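Ketchup: fridge or cupboard?

gseixas
Moved to Brimham in October and my new roommate keeps the ketchup in the cupboard. I grew up with it in the fridge. Who else does this?
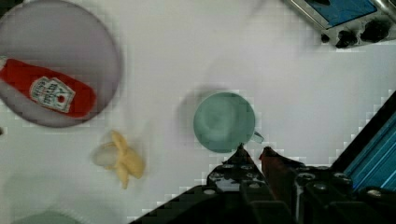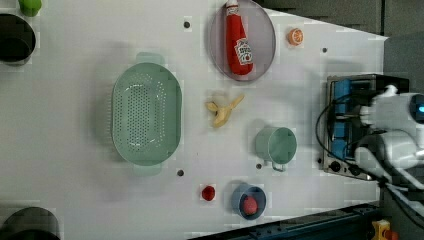
Red bottle on the plate in both.

killis80
How long does an opened bottle keep in the cupboard?

Dineo Zulu
About a month, then it starts to darken and taste flat. In the fridge you get a lot longer.

killis80
Disagree on the fridge – cold ketchup on hot fries is awful. We finish a bottle in 2 weeks anyway.

gseixas
Fridge it is, for mine.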